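Storing Canned Fruit in the Home Pantry
Bistside Household Guidance

Canned fruit keeps well when it is stored correctly and used in order. The following procedure applies to households and to small shared kitchens.

1. Clear the shelf and wipe it with a damp cloth. Allow it to dry fully before any cans are returned.

2. Set all cans on a table and inspect each one. Discard any can that is swollen, leaking, deeply dented along a seam, or heavily rusted. Do not taste the contents of a doubtful can.

3. Sort the cans by contents, then by size. The same fruit is often sold in several sizes, and short cans are easily lost behind tall ones.
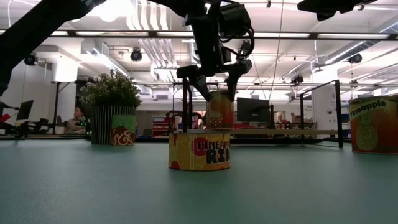 Cans of different heights, two of them on the table and marked as pineapple.

4. Write the month of purchase on the lid with a permanent marker. Do not write on the label, which may tear or come loose.

5. Return the tallest cans to the back of the shelf and the shortest to the front. Turn each label outward. Within each size, place the oldest can first.

6. Stack short cans no more than two high. Large cans should stand singly on a lower shelf, at a height from which they can be lifted safely with both hands.

Storage temperature
Select a dry location away from the stove, and keep it between 50 and 70 degrees Fahrenheit where possible.

After opening
Transfer unused fruit to a covered glass or plastic container and refrigerate it promptly. Households should repeat the inspection each January.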